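Workshop notebook — desktop teardown, tower no. 6
Aug 19, 2023
Entry by Haris Grgić. Additions from Zorica where marked ZR.

We use cookies to remember your settings and to see which pages are read. By continuing you accept this. Manage preferences

Carrying on with the Dell towers from the Muden office clearance. There are 28 in the lot. Five were finished in July and written up by Gearóid, whose notes are in the blue binder and cover the first pass: asset stickers, outside cleaning, side panel off. I am starting from the open case and won't repeat his part, except to say that the panel on this one was stiff and needed a push with the flat of the hand near the back edge before it would slide.

What we want from each tower is a list of what is worth keeping, in what order it came out, and how long the order took to work out. Wallner will take boards with the memory slots intact and no bent pins. They don't want drives. Drives stay with us until Živko has wiped them or drilled them, his choice, and he signs the sheet.

Case goes on its side with the open side up. I tried one of the earlier ones standing upright and it was a nuisance, everything you loosen wants to drop to the bottom and you end up fishing for screws under the cables. On its side, things stay where they are put.

Order I am using for now:

1. Photograph the cable routing before touching anything.
2. Drive cables off at the board end, then at the drive end.
3. Carriers out.
4. Memory.
5. Cards.
6. Processor, if present.
7. Power leads, then supply.
8. Board last.

Gearóid had the carriers ahead of the cables. That can be done, but the data cables are short and you end up holding a carrier half out with one hand and feeling for a connector with the other. Cables first.

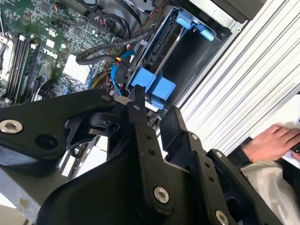
The blue plastic is the useful thing about these cases. Anything blue around the drives is meant to be handled by a person without tools, so the tabs, the bracket and the carriers can all be dealt with by fingers alone. Squeeze, wait for the click, then pull straight. If it doesn't move, stop and look for a cable. On tower 4 I pulled harder and cracked a tab, and that carrier is now in the scrap bin with my initials on it.

Be careful about one thing: the data cables are also blue, close enough in color that in poor light you can take a loop of cable for a piece of the cage. So-ying asked whether we should mark the cables with tape before starting. I think it would take longer than it saves on 28 machines. Leaving the question open.

Notes on the cables:

The thick black bundle is the one that gets in the way. It can be eased toward the outside of the case a little, but don't tie it back with anything tight. I used a loose hook-and-loop strap on tower 5 and forgot it was there, then wondered for some minutes why the supply wouldn't lift.

The thin colored wires are easy to miss and easy to tear. Hold the connector body. If the body can't be reached with fingers, use the plastic tweezers from the Savis kit, second drawer. The metal ones scratch and we have stopped using them near boards.

Small latches at the ends of the memory slots: press outward, both ends where there are two. A stick of memory should come up by itself once it is released. Wipe the contacts later at the sorting table, not over the case.

ZR: Please bag the memory as soon as it is out. I found two sticks loose on the shelf after tower 3 and had to ask everyone which machine they belonged to. Bag, tower number on the bag, then shelf.

Noted. Bags are in the Stivix box by the door. That box held 1,000 and is nearly full, so there is no reason to go without.

Light. The lamp needs to come from the side. From straight overhead, your own head and hands shade the part of the board you are trying to see. From the side you get longer shadows but you can read the printing. So-ying prefers a headlamp. I find it glares off the bare metal of the case. Each to their own, but whoever does the photographs should switch the headlamp off first, several of the July pictures are washed out.
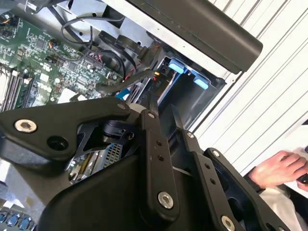
Tower 6, open side up. Memory slots at left, drive bay with its light blue tabs toward the right, handle bar of the case behind it.

About the handle. These cases have a proper handle bar molded in black, and everybody grabs it to turn the case around on the table. Fine while the case is empty. With the supply still in, the weight is well off to one side and the thing swings. Two hands, one under the low edge. Živko caught his thumb on tower 2 that way.

The folded sheet metal along the frame is not sharp in the way a cut can lid is sharp, but the edges around the cutouts will take skin off a knuckle. Thin gloves help. With the thick gloves you can't feel the connectors, so I take those off after the lifting and carrying is done. Plasters are in the tin on top of the parts cabinet and there are fewer than there were.

Screws. Same system as before: an egg carton, one cup per step, step number written on the cup in marker. I know Gearóid uses a magnetic mat. The mat is good for one person working without a break. If you go to lunch and someone borrows the mat, the order is gone. After tower 5 I counted what was left over from the mat method and there were 16 screws without a home, mixed from two machines. They are in a jar. If your case is short of a screw, look in the jar.

Processor socket. Lever out to the side first, then up, then the frame. Keep sleeves and lint away from the pins. Wallner sent one board back with a single bent pin and did not pay for it, and I can't say they were wrong. If the black cover is missing, put a square of clean card over the socket and fold the tape under at one end so it peels off easily. No foam.

Remember to write the socket state on the sheet: full, empty, covered, uncovered. It was left blank on two of the July sheets and we had to open the cases again to check.
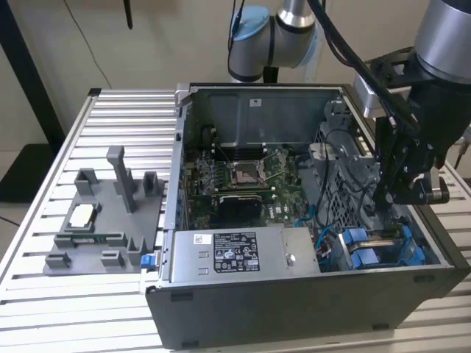

Case on its side on the slotted table. CPU socket empty with the lever up, power supply and blue drive carriers along the front.

The slotted table is much better for this than the old bench. The aluminum doesn't mark, and the slots catch a dropped screw before it gets to the floor. Against that, small washers go into the slots and you need a thin stick to push them along to the end. I keep a wooden coffee stirrer for it. Wipe the slats before putting down anything with an exposed board underside.

Power supply. It is held by more than you'd expect. Take a look all the way round it before you lift, and read the label while it is still in place, it is far easier to read there than when you have the thing in your arms. Copy the part number and the rating onto the sheet. The small barcode sticker is a separate number and goes in the last column. If in doubt, copy both and let Zorica sort them out.

ZR: I don't mind sorting them out, but write the tower number at the top of the sheet.

The supply should be pulled away from the board side, keeping it level. Leads to be coiled loosely and held with one twist tie. Don't wrap them round the body, it strains the point where they enter the housing, and the supplies are the one part that Muden has asked to have back in working order.

Cards. One screw or a catch at the bracket end, and normally a small catch at the end of the slot as well. The catch at the slot is the one people forget. Lift evenly. Cards go in the tall bags, flat ones are too short.

Dust. The towers came out of two different rooms at the Muden office and you can tell which. The ones from the print room have gray felt packed into the vents and smell a bit of toner. Brush first, with the vacuum nozzle held close by, and only then the air can. Air can first just moves it all to the next table, and So-ying sits at the next table.

Things to settle before tower 7:

— Whether we keep the carriers with the drives or separately. Živko wants them separate, he says they don't fit his rack anyway. Zorica wants them together until the drive is signed off. For now, together.

— A second pair of plastic tweezers.

— A place for finished cases. They are stacked by the back door at the moment, and two high is the limit if anyone wants to use the door.

— Sheet needs a column for cracked plastic. I have been writing it in the margin.

— Who phones Wallner about the next pickup. I did the last one. Gearóid has the number.

Tower 7 is under the shelf with its panel still on and a sticker saying PRINT RM, so brush and vacuum before anything else. The key for the padlock loop on the back is taped inside the lid of the Savis kit. Please put it back there afterward.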